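Sprechzettel Pruriden – Beispiele sammeln mit dem Handgreifer, Stand 2025-07-17
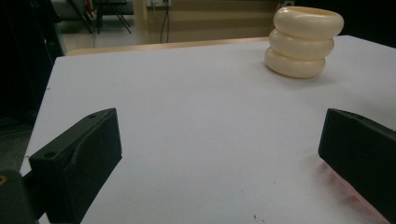
TEIL 2: DATENAUFNAHME

Kurz warten, bis alle vorne sind. Dann los.

Blick vom Greifer aus. Genau das bekommt das Modell, mehr nicht. Zwei schwarze Finger, weißer Tisch, ein Objekt. Cremefarben, drei Ringe übereinander, steht rechts hinten und neigt sich leicht. Fragen zum Objekt auf später schieben.

Zahlen schnell durch:
891 Durchgänge bisher, davon 113 aussortiert. Gründe meist banal – Start zu spät gedrückt, Hand zu schnell, Ziel aus dem Bild. Nicht schönreden, Clima fragt sowieso nach.

Punkt Startposition. Objekt NICHT immer in die Mitte stellen! Haben wir bei Vellari am Anfang falsch gemacht, Modell fuhr dann stur geradeaus. Jetzt 4 Zonen auf dem Tisch, nach jedem Block wechseln. Ein Block = 30 Durchgänge, dann Pause. Hände werden müde und man sieht das in den Kurven.

Punkt Form. Oben offener Rand, außen Wülste. Also mehrere mögliche Griffe: am obersten Ring, in der Rille, ganz unten. Wer aufnimmt, greift immer gleich, ohne es zu merken. Deshalb Griffart vorher ansagen und ins Protokol schreiben. Dai wertet getrennt aus.

Punkt Kontrast. Heller Gegenstand auf heller Fläche, Schatten nur schwach. Absichtlich drin lassen. Kratzer und Punkte auf der Fläche auch, nicht wegretuschieren. Hintergrund bleibt wie er ist, dunkler Raum, Kabel an der Wand, Stuhlbeine oder was das da oben ist. Später kommen andere Räume dazu, frühestens August.

(falls Zeit: Clip mit dem missglückten Griff zeigen, sonst überspringen)

Frage kommt bestimmt: warum nicht simulieren? Antwort – machen wir auch, aber Fingerkontakt stimmt dort noch nicht. Nicht länger als zwei Sätze, sonst reden wir bis zum Mittag.

Bitte an alle: Öffnungsweite am Anfang jedes Durchgangs prüfen, Finger ganz auf. Dateiname sofort vergeben, nicht abends. Abends weiß es keiner mehr.

Überleitung zu Teil 3, Training. Wasser mitnehemn.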